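Robot Maintenance, Unit 4 handout: the desk arm and its gripper

Read this before the practical. You will be asked to do all of it, in order, with someone from the Pisharody workshop looking over your shoulder and breathing audibly.

## 4.1 What this unit covers

Unit 3 dealt with the big cell at Detham, which has a fence, an interlock and a sign with a lightning bolt on it. The arm in this unit has none of those. It hangs over an ordinary desk, and people treat it like an ordinary desk lamp until it moves.

We look after it on a simple cycle:

- a wipe and a look at the start of every session
- a gripper check every 80 hours of running
- a full service at 3,000 hours, done by Thenmozhi Bangera and nobody else

You are responsible for the first two. If you find yourself holding a joint cover in your hand, you have strayed into the third.

## 4.2 Before you touch anything

Put the arm into its hold state from the control program. Wait for the program to say HOLD in capitals. The word "Holding..." in lower case means it is thinking about it.

Then press the stop button and leave it pressed. Write your initials and the running hours in the log. The last entry when this handout was revised in September was 1,701, so anything lower means you have copied the wrong line, which happens more than you would think.

Keep your head out from under the arm. The brakes are good. They were also good on the arm at Brosurcombe, right up to the morning they were not.

## 4.3 The gripper check

The gripper has two fingers which move in parallel. Open fully, they should be level with one another and square to the wrist. What usually goes wrong is dull: a finger screw works loose, one tip sits lower than its partner, and the arm starts picking things up at a jaunty angle. Students then spend an afternoon rewriting perfectly good code.

1. Open the fingers fully and look at them from the front, with your eye at fingertip height. Then look from the side.
2. Hold one finger between thumb and forefinger and try to rock it. There should be no click. Repeat with the other.
3. If you feel a click, tighten the screws a little at a time, going from one to the other and back. Use the short key. The long key gives you far too much confidence.
4. Wipe the inside faces of both fingers with a barely damp cloth. Do not use solvent, and please do not use hand gel, which leaves a film with all the grip of butter.
5. Look at the cable where it leaves the wrist. It needs a free loop, with enough slack for the wrist to turn both ways. A tight cable is a fault even if everything still works. Log it.

The pad on the desk is your height reference. Release the stop, clear the hold, and bring the open gripper down in slow mode until it hangs just above the pad. Stop there. You are checking the gap under each fingertip, so crouch and look along the desk.
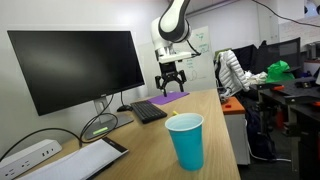 ## 4.4 Checking the height

Slide the feeler card under the left fingertip, then the right. It should pass under both with the same light drag.

If it passes under one and jams under the other, go back to step 3. If it jams under both, the height setting has drifted; write it down and call someone over. Do not fix this by swapping the pad for a thinner one. In 19 previous runs of this course that has been proposed as a solution on a depressing number of occasions, once in a written assignment with a diagram.

A pad that lies a little crooked on the desk will do no harm at this stage, as you are only measuring height. It matters in Unit 5, when you teach positions.

## 4.5 Reach and clutter

With the gripper raised again, run the program called *Fudeo slow sweep*. The arm travels the edge of its working area at walking pace, if you walk like someone avoiding a meeting. Keep one hand by the stop button throughout.

Before you start it, look over the whole desk and clear the sweep area. Check the following:

- cups, full or otherwise
- the keyboard, and anything else with a cable the fingers could hook
- loose paper, which lifts, slides and confuses everybody
- sleeves, lanyards and hair, yours included

Listen as it goes round. A steady hum is normal. A tick once per turn of a joint goes in the log with the joint number. "Funny noise" does not count as a log entry, and neither does a drawing of a sad face.

## 4.6 Handing over

Park the arm, press the stop, sign the log and put the short key back on its hook. Bring your completed check sheet to the next session, along with one fault you found, however small. "None" will be accepted only if I can't find one either.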